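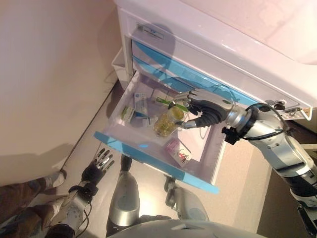 Day two of teaching the robot to fetch things, and my shoulders are killing me. I had no idea driving a pair of mechanical arms would be such a workout! You'd think the machine does the lifting, and it does, but I'm the one standing there with my arms up in the air all afternoon, wearing the headset and the gloves, trying to move like somebody with much better posture.

For anyone new here: I got onto the teleoperation team at Rillard in the winter, after years of doing something completely unrelated (inventory for a garden supply company, if you must know). The project is called Bodness. The plan is to collect a big pile of demonstrations of one small job, which is getting an item out of a drawer in a medical cabinet and handing it over, and then train on the whole pile and see what the robot can do with it alone.

The job sounds tiny. Open drawer, reach in, pick up jar, lift it out, close drawer. My first run took so long that Hywel went and made tea and came back and I was still hovering.

The reaching in is where all the fun is. You're looking down through the robot's head camera, so the drawer is below you and your own hand (well, not your own hand) comes in from the side and blocks half of what you want to see. With a box I can get away with being sloppy. A little glass jar is a different animal. If the thumb lands late, the fingers push the jar away and it tips, and then you're chasing it into the corner behind a carton. What works for me is to set the thumb against the near side first and only then bring the fingers over the top. Jennylyn does it the other way around and gets lovely clean grasps, so who knows. We argued about it all through lunch.

She also taught me the best trick of the week, which is to stop looking at the fingers. Look at the jar. I kept watching the knuckles to check they were doing what I asked, and by then I'd be past the spot. As soon as I quit that, my runs got smoother, and I even got two in a row that I was proud of.

Then there's the other arm. I forget about it constantly! You concentrate so hard on the right hand that the left just drifts around down there, and every bit of that drifting gets recorded along with the good stuff. Eduardo looks over the recordings and he spotted it right away. So now I park the left hand low and open before I start, and say "left hand" under my breath like a crazy person. It's helping.

We had 1,465 good demonstrations in the set as of last night, and 41 of those are mine. I know that's a drop in the bucket, but I'm ridiculously pleased about it. The target for me is 100 by the end of next week, with the items shuffled between runs so the robot doesn't just learn that the jar lives in the middle. Shuffling is its own small art. Dindo likes to crowd everything up against the back wall, and I've started to dread his drawers.

A couple of people asked in the comments whether we throw out the bad runs. Some of them. If I drop something or bang into the cabinet, that one gets tossed. But if I miss the first grasp, back off and get it on the second try, Eduardo wants to keep it. He says the robot ought to see a person recover from a mistake, and I find that weirdly encouraging.

Rowena ran the first trained version for us yesterday, on an early slice of the data. It went for the jar, stopped just short, and sort of thought about it for a while - and I recognized that pause. That was my pause! I do exactly that before I close my hand. I was embarrassed and delighted at the same time. It did get hold of the jar on a later try and we all yelled.

More tomorrow if I can still lift my arms. I also owe you a post about the gloves, which run small, and about how to stop the headset fogging up. If you have a good stretch for the shoulders, please leave it in the comments.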